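Daluvport Simulated Household Challenge

The Daluvport Simulated Household Challenge is a student robotics competition in which teams program a pair of robot arms to do small domestic chores inside a rendered room. No hardware is issued. It was founded by Meriem Gaber, a lecturer whose earlier contest with real arms had ended, by her own account, in a dispute over a carpet. The rules in current use were adopted on 15 January 2020.

Format

Teams of up to 4 students submit one control program, which is run 52 times with small changes to the starting conditions. A complete entry can earn 1000 points. The final is held in August and is watched on a projector by an audience made up largely of other entrants, who applaud politely and take notes.

Everything runs on Jonda, a simulator maintained by former students. Its manual is 300 pages long and has an index only as far as the letter M.

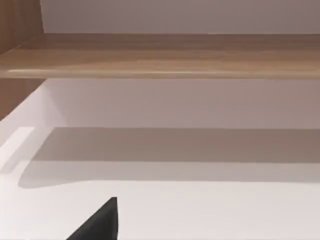
A gripper finger below the shelf of the storage cabinet.

Cabinet work is regarded as the dull part of the contest and decides most of it. A finger that brushes the shelf board loses points, and the early years were marked by a great deal of brushing. The team from Ondach once finished a round with a negative score, then appealed on the grounds that the rules did not mention negative numbers. They do now.

The table round

The second round takes place at a white tabletop with a drawer cabinet behind it. Teams are scored on where the arms stop as well as on how they get there – a point of some bitterness among those who write only the getting there.
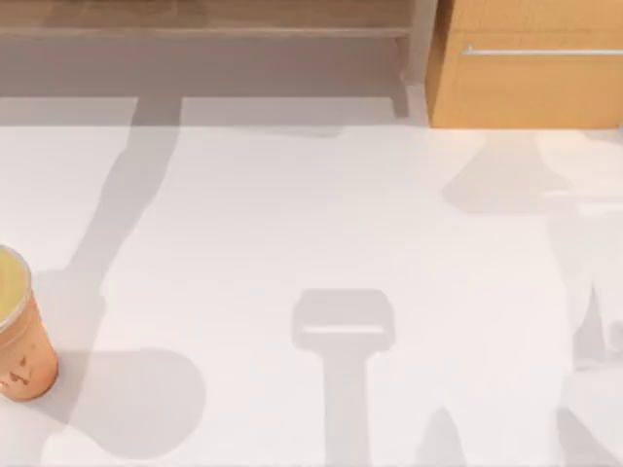 Shadows and the Dafis method

Shadows are left switched on in the table round. Several teams have asked for them to be removed, and the request is refused every year in the same two sentences. Programs that judge position by brightness tend to treat a gray patch as an obstacle and steer around it with great care.

The team from Dafis took the opposite approach and used the shadows as a rough guide to where its own arms were.
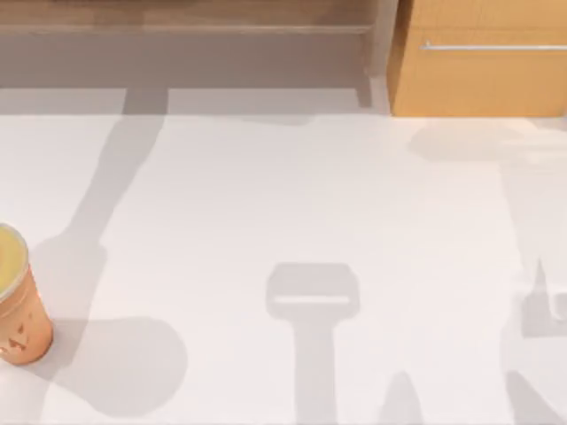
The method worked well enough to place second and was copied widely the following season, with mixed results. Its authors published a short report, most of which concerns the cup.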